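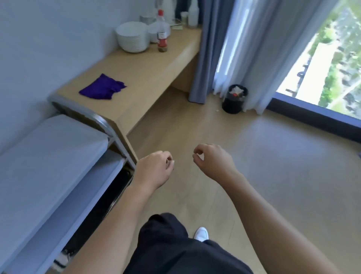

Rostero Audio Guide at the Donano House Museum

The Donano House rents the Rostero handset at the front desk for 8 dollars, with a photo ID held as deposit. It covers the ground floor, the upstairs bedrooms and the carriage barn. The kitchen wing isn't included, although the map on the back of the lanyard card shows it shaded the same as everything else.

The unit is a plain keypad model with one earpiece. Visitors type the number posted at each doorway and press the green key. Response is quick. Volume has enough range for the entry hall, where school groups gather, and the pause key resumes at the same word. There is no rewind, so a missed date means starting the stop over.

Content is uneven. The Skustach parlor stop runs long on wallpaper and gives a good account of how the pocket doors were rehung. The Ajayi collection of traveling clocks, on loan through June, gets 2 stops for two full rooms of cases. Object labels there carry more information than the recording. The barn stop is the best of the set: clear order, dates given once, and directions that match the way the carriages are parked.

Battery life was adequate. The handset showed two bars at pickup on a Monday morning and one bar on return. The earpiece clip is stiff and slips off glasses.

The museum's printed guide runs to 2,000 words, costs nothing and includes the kitchen wing. Visitors who read at a normal pace will get most of the same facts from it. The handset is worth renting for the barn and for anyone who has trouble with the low light upstairs.

Rating: 3 out of 5. Handsets are due back at the desk by 4:30 p.m.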